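Gastik Fingertip and Wrist Camera Trial Kit

Hire or buy · Bench trials by arrangement · Stock code 346

If you have ever bought a gripper from a catalogue, bolted it on, and found by teatime that it wouldn't hold the one thing you bought it for, you will understand why we put this kit together. The Gastik kit lets you try several fingertips and two camera brackets on your own arms, with your own objects, before you settle on anything. You get one box and one set of screws, and you can have it on the bench for up to 15 days (longer if you ask us nicely and there isn't a queue).

We do our own comparing on a two-arm bench, and the job we come back to most often is crockery. Plates and bowls are a lovely test — smooth, shallow, awkward to get a finger under, and everybody has a cupboard full of them to practise with. A fingertip that seems splendid on a foam block can be quite hopeless at the edge of a plate, and it's far nicer to learn that during a trial.

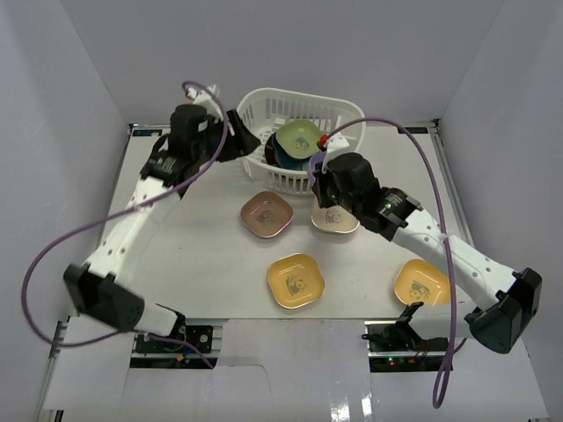
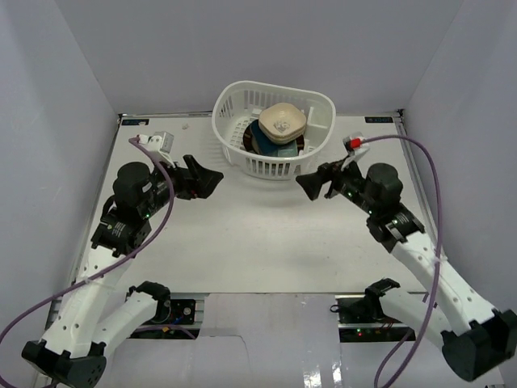 Niltent Workshop, Grippers and Cameras Team
Two-arm bench with plates and basket

What comes in the box

Two pairs of Gastik fingertips, one broad and one narrow, with a spare pair of each
Two wrist camera brackets, short and tall
Two camera cables, with reusable ties
Hex keys and a printed fitting sheet
Clerker controller software, trial licence

The cameras themselves are extra, as most people already have a pair they like. If you haven't, tell us what you're running and we'll suggest something.

Broad or narrow?

We get asked this more than anything else. The broad tips are the forgiving ones and we'd start there, particularly if your arms are being driven by hand and the person driving is new to it. The narrow tips get in between stacked things much better, but they do want a tidier approach, and you'll probably spend the first morning muttering at them. In our last round with the Clerker controller we logged 1,681 picks across both styles, and the narrow pair came out ahead on stacks while the broad pair won on single plates lying flat.

A word about cables

Please leave more slack at the wrist than you think you need! Move each arm slowly through its whole reach before you tighten the ties, and have a look from both sides. A cable that pulls tight will tug the camera round a little, and then you'll be blaming the software all afternoon (we did).

Fit

The brackets go straight on to Shemweta wrists. For other makes, send us a drawing of the bolt pattern and we'll check it against our adaptor list before anything is posted.

Price

Trial hire is £300, taken off the price if you keep the kit. Fingertips can be bought separately in pairs. August bookings fill up early, so do get in touch in good time.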